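Lurneline Fingertip Set for Fabric Handling
Replacement tips for two-jaw grippers — part no. 1544
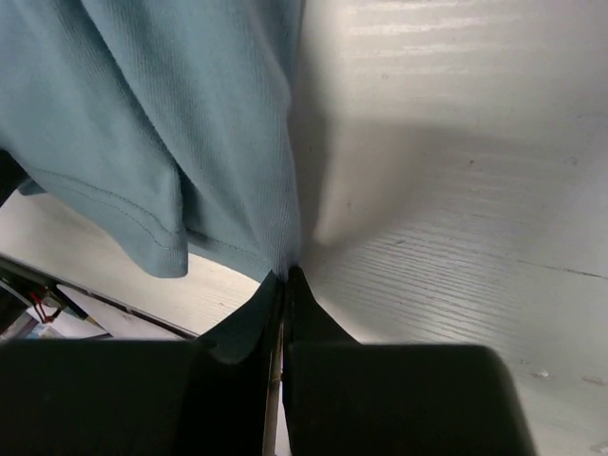
Aleksi Ahonen wrote to us in August that his cell at Prisdale had started dropping ribbed knits on the second lift, and that swapping the tips fixed it when adjusting the grip force had not. Check the tips first if you have the same problem.

The set has one left tip, one right tip, four screws and a setting shim. Tips are tapered so the jaws can close on a single fold of cloth close to the table. They fit the Lurneline jaw block and the older Lepik block. The Lepik block needs the longer screws, sold separately.

Fitting

Stop the cell and lock out the air and power. Open the jaws fully. Take out both screws on each side and pull the old tip straight off. Wipe the seat with a dry cloth. Lint packs in behind the tip and will hold the new one off square.

Seat the new tips and run the screws in finger tight. Close the jaws on the shim at low force, then tighten the screws a little at a time, going side to side. Open, remove the shim, close again. The points should meet evenly with no light showing between them at the ends.

Teach the pick height again after every change. New tips are longer than worn ones, and a painted or varnished table will chip if the arm comes down on the old height. Run 20 test picks at slow speed before going back to production.

Care

Brush the tips at the end of each shift. Check the screws every 300 hours. Replace both tips together, even if only one looks worn. Do not file or sand the gripping faces — a rough face pulls threads on fine knits.

Solvent cleaners will swell the pads inside the jaw block. Use Cluvora wipes or plain water on a cloth.

Ordering

Sold as a set, or in a shop pack of 50 sets. Orders in by noon Friday ship the same day. Have the number stamped on your jaw block ready when you call.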